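Painemal Bimanual Tableware

Data card, revised June 7, 2024
Maintained by Fermín Garrido and Asger Vídalín

Summary

This release holds teleoperated two-arm demonstrations of handling tableware on a flat surface. We collected it to test one question: does training a policy on both arms jointly beat training one policy per arm and merging their outputs at run time? The joint policy is called Ornent in the code. The per-arm baseline is called Zekanmont, after the older project it was copied from.

Collection

Both operators worked from the same written task sheet. Each episode starts with the dishes placed by hand, with position and angle left up to the operator. An episode ends when the operator presses the stop pedal or after 60 seconds. Episodes stopped by the timer are kept and flagged as timed_out.

The data covers 4 tasks: slide a dish, lift a dish with both grippers, move a dish from one side to the other, and place a small item on a tray. Dishes differ in shape and color. Many of them sit close together, so the grippers often have to work within a narrow gap of each other. The fixed camera view loses part of a dish when the fingers are over it.
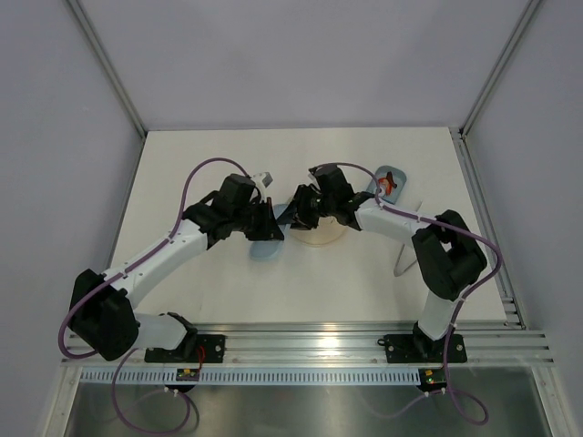 We did not filter out episodes where the view of the dish was blocked. Early tests on a filtered set gave a policy that stalled as soon as both wrists were over the same dish, and adding the blocked episodes back fixed most of that.

Contents of each episode

states.npy: joint positions for both arms, left arm first
actions.npy: target joint positions, same order
fixed.mp4: video from the fixed camera
meta.json: task name, operator code, timed_out flag

Gripper opening is stored as the last value for each arm. Zero means closed.

Results

We ran each policy for 45 trials on the two-gripper lift. Ornent completed 22 more trials than Zekanmont. On the slide task, where one arm does nearly all the work, we saw no clear difference. Most baseline failures on the lift came from one gripper closing before the other had reached the dish.

Known problems

The February episodes have a small time offset between video and joint data. Use the sync_shift value in meta.json to correct it. Later episodes don't have this field.

Walls and lighting barely change across the set. Don't expect a policy trained only on this data to work in another room.

License and contact

Free for research use. Please cite the Nunilano technical note in docs/. Report broken files through the issue tracker and include the episode ID.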